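Making Cold Process Soap in Small Molds

Updated August 24, 2019

These instructions cover a plain cold process batch based on 500 grams of oils, poured into individual shaped molds.
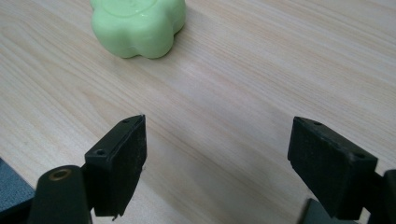

A reader of the earlier version wrote in to ask whether the water could be cut further for single-cavity molds, as the bars kept sticking in the corners and tearing on release. It can, within limits, and the amounts below have been changed to suit. The old recipe used 190 grams of water.

Oils and lye

Olive oil, 250 g
Coconut oil, 125 g
Shea butter, 75 g
Sunflower oil, 50 g
Sodium hydroxide, see below
Distilled water, 150 g

Run the oils through a lye calculator before every batch, including this one. Set the superfat to 5 percent and use the sodium hydroxide figure it returns. Saponification values differ slightly between suppliers, and a substitution of even one oil changes the result. Olive pomace and refined olive oil are not always listed under the same entry. The same applies to coconut oil sold as fractionated, which will not work here at all.

The shea butter I use is Klinhom unrefined, which is soft at room temperature and has a noticeable smell that carries through to the finished bar. Refined is fine.

Equipment

A scale that reads to one gram or better. A stick blender with a stainless steel shaft. Two heat-safe containers, one of polypropylene (marked 5) for the lye and one of stainless steel for the oils. Do not use aluminum for any part of this. Silicone spatula, thermometer, goggles, long gloves, long sleeves.

For molds, silicone is the easiest to release. Thin-walled trays flex under the weight of the batter, so put them on a rigid board before pouring. I have used Selham trays for two years without tearing one. Rigid plastic molds cost less but need a light coat of mineral oil and more patience. Deep, narrow details hold air and break off on release. Broad rounded shapes are more forgiving.

Mixing the lye

1. Put on goggles and gloves. Keep children and pets out of the room and open a window.
2. Weigh the water into the polypropylene container.
3. Weigh the sodium hydroxide into a separate dry cup.
4. Add the sodium hydroxide to the water in small portions, stirring. Never pour water onto dry lye. The solution heats quickly and gives off fumes for a minute or two.
5. Stir until clear and set aside to cool.

Combining

6. Melt the coconut oil and shea butter over low heat, then add the liquid oils.
7. Wait until both the oils and the lye solution are between 95 and 105 F.
8. Pour the lye solution into the oils through a strainer.
9. Pulse the stick blender for a few seconds, stir by hand, and repeat. Keep the head of the blender under the surface to avoid drawing in air.
10. Stop at light trace. The batter should leave a faint trail when dripped from the spatula. For shaped molds it must still pour freely.

Color, if wanted, goes in at this point. A quarter teaspoon of green clay dispersed in a little of the sunflower oil gives a muted green. Chromium oxide gives a stronger one at a smaller dose. Plant powders such as spirulina start out bright and turn olive or brown within weeks if the bars are kept in daylight.

Fragrance should stay at or under the supplier's stated limit for wash-off products. Floral blends tend to speed up trace - the Umora lilac I tried in June went thick in under a minute - so stir these in by hand.

Pouring and release

Fill each cavity slightly over the rim, tap the board on the counter to bring up bubbles, and scrape level. Cover loosely. Small bars lose heat fast and may not gel, which leaves them paler and more opaque. This affects appearance only.

Leave for 48 hours. If the bars still feel soft at the edges, put the tray in the freezer for 3 hours, then push each one out from the back and do not handle it until the surface moisture is gone. Wear gloves.

Curing

Stand the bars on a rack with space between them, out of direct sun. Turn them weekly. Allow at least 30 days; high-olive recipes keep improving well after that. Weigh one bar at the start and again each week. When the weight holds steady between two readings, the batch is ready to wrap.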